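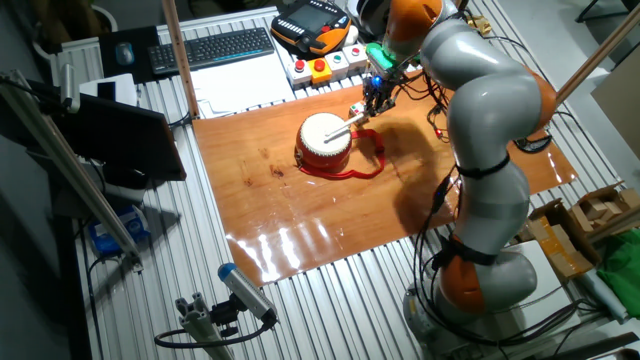

A small red drum with a white head and a red strap, on a varnished wooden board.

HORKNESS DRUM LOAN OPENS TO FAMILIES AND SCHOOLS

Hulme, 18/09/2026

Small drums are going out on loan across Hulme this autumn, and we're delighted to say that anyone can ask for one. Horkness, the music project run by Arach, has put together 209 drum kits for children, beginners and grown-ups who always fancied having a go.

Each kit holds a small drum, a strap, a pair of sticks and a booklet of 24 short rhythms. The loan is free and lasts 18 weeks, long enough to get through the whole booklet and start making up rhythms of your own (we very much hope you will!).

The first rhythms need only one stick. Players start with slow, even taps in the middle of the drumhead, then move out towards the rim and listen to how the sound changes. The second stick comes in at rhythm nine, and by then most people in our trial groups were itching to pick it up.

We also tried the drums on all sorts of surfaces. A carpet soaks up a lot of the sound, which may please the neighbours, while a solid wooden board on a table gives a brighter tap and lets you hear each stroke clearly. The booklet has a page on this, and it has become one of our favourites – children love going from room to room to find the loudest spot in the house.

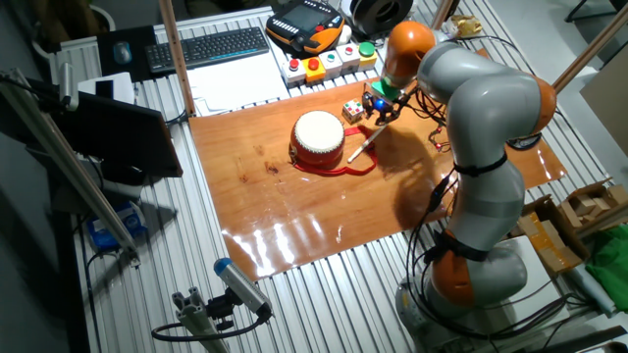
One family in the trial wrote back that their drum had lived on the kitchen table since February, that breakfast now took twice as long, and that they would like a booklet with harder rhythms, please.

Harder rhythms are on the way. A second booklet is being written now with Plomov, and it will include pieces for two drums played together, with one player keeping the beat and the other answering. Borrowers who already have a kit will be able to swap booklets at any collection point.

Schools can borrow up to 24 kits at a time, enough for most classes to share in pairs. Please tell us when you book if you need spare sticks or shorter straps for younger pupils.

Kits can be booked through the Horkness desk at Arach in Hulme. Drums should come back with both sticks and the strap in the bag. Worn drumheads are replaced free of charge between loans.

ENDS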